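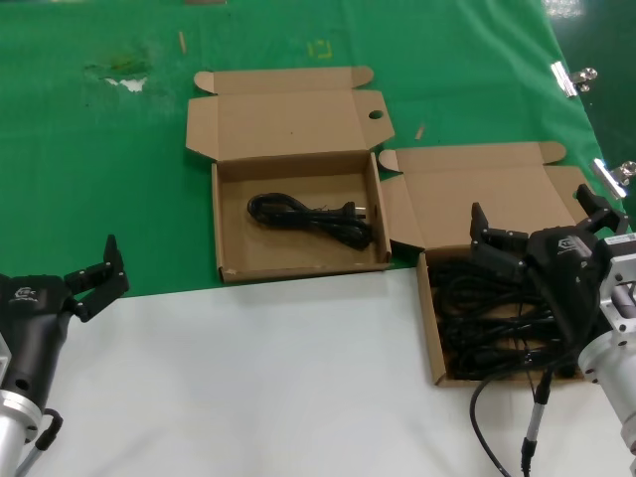
Cord Repacking, Tsang Stockroom: Progress Report to Werier, October

The grant paid for 2194 power cords to be sorted, coiled and boxed for reuse. We are 60 percent of the way through. I would like to call that good news, but the easy cords went first.

The method is still one box of cords waiting and one box for coiled ones. It works. I doubt it works as fast as the proposal claimed. The proposal allowed 70 cords an hour, a figure that came from Cultside and seems to assume cords arrive separately. Ours arrive in a knot. Pulling one free takes longer than looping it, and a bundle packed with the plug end buried has to be redone.

The boxes are plain corrugated cardboard with fold-out lids. Zivuvstead offered plastic bins at a discount. I am not convinced a bin untangles anything, and we have not ordered them. The green table cloth stays for now, although it is marked and will need replacing before the next grant period.

What we ask of you:

Six more weeks — no extra money.
Permission to drop the hourly target and report finished boxes only.

Testing is a separate question. A neat coil says nothing about whether the cord carries current, and the budget has no line for finding out. I raised this in the last report and had no answer.

We use cookies to improve your visit. Accept / Manage settings

Related reports
Stockroom shelving: second update
Cable labels: what we spent
Zivuvstead bin quote, with notes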